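Stumeck Kitchen Walk-Through, June 2018
Checked by: Araba Arthur

Floor by the sink: OK. Mopped, and the mat is back where I like it!
Fire blanket: OK. Tag is readable, hook is solid.
Knife drawer: FIX. Two guards are missing again (Edem, please look in your apron pockets).
Outlet covers: OK, though the one by the fridge wiggles a bit. I told Delali.
First aid box: FIX. We're down to 3 bandages, so I'm ordering a box of 100.
Tile counter: OK. I ran my hand along the grout and found no chips or sharp bits.
Chopsticks: SORT. I want every one checked for splinters and rough tips before they go back out, and any bad ones tossed.

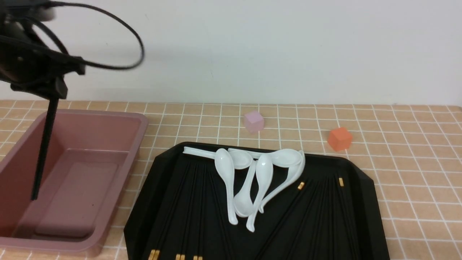

Tiled counter: black chopsticks in the tray, pink bin to the left.

Next check: Kwadwo has the clipboard.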